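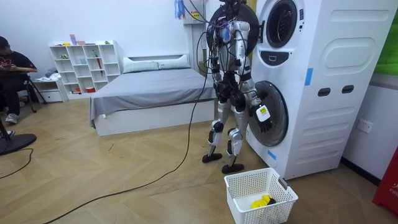
October, evening, workshop end of the stand

Back on the shooting board tonight. The old one, with the four corner pockets, is done for, the bottom left pocket has torn right through and the U14s have started aiming for the tear. So I'm going with two holes only. Think of a stacked washer-dryer, one round door near the top and another down low, and you've got the layout exactly: high hole, low hole, both on the same side, solid board everywhere else. A player comes in on the angle and has to pick one before he hits it. I drew it full size on the back of some old Clevunley match posters taped together and it looks good! Bit like a giant domino, but good.

Hole size is 50 cm for both. Fahad wanted the top one bigger to be kind to the younger lot and I get it, but then the scores don't compare and I'd like to be able to say so-and-so is better low than high and mean it. We can always put the little ones closer.

Cut the low hole first. Jigsaw wandered on the left side where the ply has a knot, so there's a flat spot. I sanded what I could and will hide the rest under the padding. Top hole went much better (new blade, slower, radio off). Edges rounded over with the router so they don't chew up the balls, then split foam pipe wrap pushed on around the rim. I've used Jasetari glue on the foam, one thin coat on the wood and one on the foam, wait until it stops feeling slimy, then press. DON'T do what I did on the old board and press it right away. It slid down overnight and I found it on the floor like a shed snakeskin.

First shots

Sorin came down after the reserves had finished and hit some for me while the glue on the top rim was still setting, so low hole only. Shooting from 10 yards, board standing on the goal line and tied to both the post and the ground frame. We used the Pradau balls, all 7 of them pumped up to the same pressure off the good gauge and not the one in the coach's bag, which reads whatever it likes.

Right foot, 20 shots, ball dead: better than half went through clean. Some clipped the rim and still went in, and I'm counting those as in. A rim hit that comes back out is a miss, same as a post in a game. Sorin thinks a rim hit should be worth something. He also thinks a shot off the crossbar should be worth something, so there we are.

Left foot was a lot worse and he'd like it left out of the book. It's in the book.

Rebounds are the thing I wasn't ready for. Off the solid part the ball comes back hard and low, straight at whoever shot it, and the second one nearly took out the tripod. The old board had give in it from being half rotten, I suppose, and the new one has none at all. Two ideas:

– lean the board back a touch at the top, so the ball pops up and dies. Easy, costs nothing, but then the high hole isn't quite facing the shooter anymore and looks smaller from close in

– hang old carpet over the solid part, cut around the holes. Heavy when it rains. Smells. Would kill the ball dead though

I leaned it back tonight with a couple of bricks under the front foot and it did help. Going to try carpet as well before I decide. Fahad knows somebody ripping out a hallway.

Net behind the board

Ball goes through the hole and then what? On the first few it just rolled off down the bank and Sorin had to go get it, with commentary. So there has to be a catcher. I tied a piece of the old goal net behind the low hole as a bag and it works, except that once there are a few balls in it they back up and the next shot bounces off them and out through the hole again. Bag needs to be longer, or open at the bottom with a slope. I like the slope. If the balls roll out to the side on their own then one kid can feed and we keep a line moving.

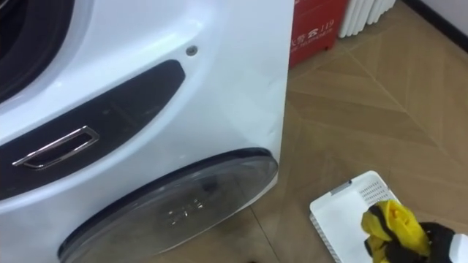
Front panel with chrome handle, lower part of the door ring top left.

Spent a while after that on the Mnguni hinge idea, meaning the flap design in the training aids catalog that's been going around the coaches' room. You have a flap hanging in the hole, ball pushes it, flap swings and shows a color on the back so you can see from a distance that it went in. Very nice in the drawing. I made one out of a corrugated plastic sign and a strip of tape and it lasted four shots. Tape hinge let go, flap went in the bag with the ball. I might try strap hinges, but anything metal near the rim makes me nervous about the balls, and a bell on the net would tell you the same thing for a lot less work. Going with the bell. Fahad laughed when I said it and then went off to look for one, so I think he's on board.

Feet: the frame rocks on the uneven bit by the near post. Needs longer back legs, or a cross piece low down that we can put sandbags on. Sandbags are under the stairs, under the corner flags, under everything else.

Scoring sheet. Keep it dumb. Name, foot, high or low, in or out. I had a version with columns for distance and first touch and whether the keeper was there, and Sorin took one look and said he'd have retired before filling that in. Fine. One page per session, pencil on a string.

To do next time down here:

– check top rim foam has stuck, then shoot the high hole from the same spot
– carpet test, leaned and not leaned, same balls
– longer net bag, try the slope
– paint. White board, dark rims, so they show up under the floodlights
– write the pressure on the wall by the pump so people stop asking me
– give Sorin his tape measure back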